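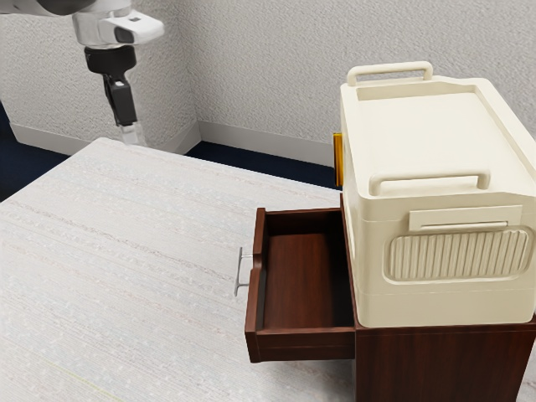 Walls and corners: textured white finish, inside corner.

FURNISHED APARTMENT SAFETY CHECKLIST
Property: Plillside, Orport
Prepared by: Koveritz, property office
Date of inspection: March 17, 2025
Type: Between tenants, furnished unit

Marks used on this sheet: OK, FIX (repair before move-in), WATCH (no repair now, look again at the next inspection), N/A.

Comments are kept with the item they belong to. A copy goes in the unit binder and a copy stays at the office. Tenants may ask for one at key pickup.

ENTRY AND HALL

Front door closes and latches without being pushed. OK
Comment: Door was rubbing at the top last fall. Hinge screws have been replaced with longer ones and it now swings clear.

Deadbolt turns freely from inside without a key. OK

Door viewer clear. FIX
Comment: Painted over on the hall side. Clean off with a plastic scraper or replace the viewer. They are cheap and the hole is a standard size.

Spare keys accounted for. FIX
Comment: Mailbox key is missing from the ring. The lock needs to be changed, not just a copy cut from the office key.

Hall light works from both switches. OK

Floor free of trip hazards. WATCH
Comment: Metal strip between hall and living area has a slight lift at the door side. Screws are tight. The strip itself is bent. It does not catch a shoe yet.

WALLS AND CEILINGS

Walls free of stains, soft spots and fresh cracks. OK
Comment: Press by hand along the bottom of outside walls, especially behind furniture. Textured paint hides the early signs of a leak, so looking is not enough. Use a flashlight held flat to the wall.

Inside corners sound, no open seams. WATCH
Comment: Hairline seam in the bedroom corner nearest the window, ceiling end. Same length as the pencil mark from the last inspection. Leave the mark on when touching up.

Ceiling free of stains. FIX
Comment: Old ring over the bathtub. Dry by meter. It was never sealed before painting and has come back through. Seal first, then paint.

Old fasteners removed and holes filled. FIX
Comment: Picture hooks left in the bedroom above head height. One has a sharp edge. Pull them and patch. Match the texture with the spray can in the paint closet and let it set before rolling.

FURNITURE

Tall furniture anchored to the wall. FIX
Comment: Bookcase must have two straps, one at each side, screwed into a stud or a rated anchor. One strap was found hanging with the anchor pulled out of the drywall. Do not reuse the same hole. Move over to the stud and patch the old one.

Dresser drawers stop before pulling all the way out. OK

Chairs and table steady, joints tight. OK
Comment: Tightened the table legs during the visit. The hex wrench is taped to the underside. Please put it back there.

Bed frame slats seated, center leg touching the floor. OK

Upholstery free of tears, burns and signs of insects. OK
Comment: Seams and piping checked with the light. Mattress cover zipper closed and intact.

Furniture clear of heaters and not blocking a window used for escape. FIX
Comment: Previous tenant turned the bed so the headboard is across the lower part of the bedroom window. Turn it back. The layout sheet in the binder shows where it goes.

SMOKE AND CARBON MONOXIDE ALARMS

Alarm present in hall and bedroom. OK

Alarms sound when tested. FIX
Comment: Hall alarm sounded. Bedroom alarm gave a weak chirp. New battery made no difference. Check the date on the back and replace the whole alarm. Do not leave the unit without a working one overnight if anyone is staying there.

Carbon monoxide alarm plugged in or mounted, and within its date. OK

Alarms not painted, covered or taped. OK

Fire extinguisher in kitchen, gauge in the green, pin in place. OK
Comment: Bracket is loose on the cabinet side. Use the shorter screws so they do not come through into the drawer.

KITCHEN

Range burners light or heat evenly and turn off fully. OK

Range anti-tip bracket engaged. FIX
Comment: Bracket is on the floor but the back leg is not in it. Someone pulled the range out to clean and pushed it back off line. Slide it in straight, then lean gently on the open oven door to check. This has come up at Plillside before and should be checked any time the range is moved.

Range hood filter clean. FIX
Comment: Heavy grease. Soak or replace. The cleaning crew list does not mention the filter and needs to.

Outlets near the sink trip and reset. OK
Comment: Outlet to the left of the sink is stiff to reset but does hold.

Under sink dry, no drips at the trap or shutoffs. WATCH
Comment: Green crust on the cold shutoff. Dry to the touch. Put a paper towel under it and look again at move-in.

Refrigerator door seals close on all sides. OK

Cabinet doors and shelves secure. OK
Comment: Shelf pins in the upper right cabinet are mixed sizes. They fit but should be matched.

BATHROOM

Hot water not hot enough to scald. OK
Comment: Let it run until it stops getting hotter before reading the thermometer. A reading taken right away means nothing.

Tub surface not slippery, mat or strips in place. FIX
Comment: Strips are peeling at the drain end and hold dirt underneath. Remove all of them, clean off the glue, and put down new ones. Do not patch.

Grab bar tight. OK
Comment: Pulled by hand with full body weight. No movement at either flange.

Fan runs and pulls air. WATCH
Comment: Holds a sheet of toilet paper but only just. Clean the cover first. If there is no change, have Gu look at the duct when they come for the heater.

Toilet does not rock. OK

Caulk complete around tub and behind faucet. FIX
Comment: Gap at the back corner of the tub. Cut out the old bead before putting in the new one.

ELECTRICAL

Outlet and switch plates whole and tight. FIX
Comment: Cracked plate behind the sofa. No bare metal showing. Replace anyway.

No extension cords in permanent use. FIX
Comment: Brown cord running under the bedroom rug to the lamp. Removed during the inspection and thrown out. Cord was warm when picked up. The lamp can go on the other side of the bed, where there is an outlet.

Panel labeled, cover closes, nothing stored in front. OK
Comment: Label for the bathroom is faded. Rewrite in marker.

Bulbs do not exceed the rating on the fixture. OK

HEATING

Heater cover in place, nothing stored against it. OK

Filter clean. FIX
Comment: Gray all the way through. Gu does the yearly service in May but the filter should not wait for that.

Thermostat responds. OK
Comment: Left running for 30 minutes with the door shut. Room came up to the set temperature and the heater turned itself off.

WINDOWS

Windows open, stay open and lock. FIX
Comment: Bedroom window slides down on its own. This is a finger hazard and also the second way out of the room. Replace the balance. Put a note on the sash until it is done.

Screens in place and whole. OK

Blind cords short or tied up on a cleat. FIX
Comment: Living area blind has a hanging loop. Office policy is cordless blinds only in any unit that changes tenants. Swap the blind.

STAIRS AND OUTSIDE APPROACH

Handrail tight from top to bottom. OK

Treads even, edges visible. WATCH
Comment: Edge tape on the bottom step is worn in the middle. Still sticks at both ends.

Outside light comes on at dusk. Not checked
Comment: Visit ended while it was still light. The evening person should note it on the log.

Walkway clear. OK
Comment: Leaves packed against the drain grate were cleared by hand. The grate needs a broom every week when the trees are dropping.

REPAIR ORDER

Before anyone moves in: bedroom smoke alarm, bedroom window, range bracket, bookcase strap, living area blind, bed position, mailbox lock, tub strips.

Same visit if there is time: viewer, wall hooks and patching, caulk, outlet plate, hood filter, heater filter, extinguisher bracket, bathroom ceiling.

Work under $200 in parts can go ahead without a separate form. Keep the receipts with this sheet. The window balance may need to be ordered, so call the supplier before going out.

When the first group is done, mark each line on the office copy, write the date next to it, and send the unit back for a second look. Keys are held at the Koveritz desk until that is signed.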